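Section 4. Packing the basket

Read this section before you pack for the first time. It explains how to fill a hand basket on the packing table so that the heavy goods do not crush the light ones, and so that the basket can be carried by one person. Loading the trolley is explained in Section 5.

4.1 Before you start

1. Wipe the tabletop with a cloth and let it dry. Crumbs and grit will scratch the bottom of the basket.
2. Put the basket at the far end of the table, with its long side parallel to the edge. All four corners must stand on the table.
3. Look at the slats and the rim. If a slat is broken or the rim has a sharp place, put the basket aside and take another one.
4. Place the order sheet on your left side and the goods which are still to be packed on the near half of the table.

Note: The Plevelholm table has a join across the top. Do not stand narrow cans on the join, they can tip over.

4.2 Filling order

1. Heavy boxes and jars go first, flat on the bottom. Place them against the short sides and leave the middle open.
2. Then put the packets and bags. Coloured packets may be turned with the label to the slats, so you can check them later from outside without unpacking.
3. Cans with a plastic lid go in after the packets. Hold the can by its body and never by the lid. Bring it over the rim at an angle, then lower it and stand it upright in the gap.
4. Bread, eggs and soft fruit are last. They lie on top and nothing is placed over them.

Caution: Do not drop a can from the height of the rim. A dented can must be reported and replaced, even if the dent is small.

Tall cans are the goods which cause most questions. A can that is left leaning on the rim will fall out when the basket is lifted, so finish with one can before you take the next from the table.

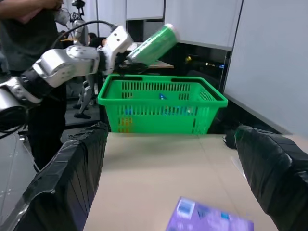 Sheyla Huanca asks that we add one thing to this page: at the Kolel shop they put the tall cans in before the packets, because their packets are very soft, and then they have fewer torn bags. You may use this order too, if your packets are of the soft kind. The rest of the steps stay the same.

4.3 Small boxes

Small boxes stay on the near part of the table until the cans are in. They are easy to forget — they look like they belong to the next order.

1. Check the name on the box with the order sheet.
2. Slide the box into a free space along the side. If it does not go in easily, do not press it.
3. If there is no free space, start a second basket. Write 2 on both order tags, so the driver knows that there are 2 baskets for the same address.

4.4 Checking the basket

1. Look through the slats on each side. The goods must stand still when you move the basket gently.
2. Look at the rim. Nothing may stick out above it, except bread and leafy vegetables.
3. Put one hand in each handle slot and lift a little. If it feels too heavy for you, move some goods to another basket.
4. Clip the order tag on the near handle slot.

Caution: Lift with your knees bent and your back straight. Do not pull the basket by one handle only.

4.5 If something is missing

Leave a space for the missing article and mark its line on the order sheet with a circle. Maillard coffee and other goods from the locked cupboard are always added at the end, by the person who has the key. In December the waiting shelf fills up quickly, so please write also the time of day on the tag. Baskets with a Clavex tag go on the lower shelf, all others on the upper one.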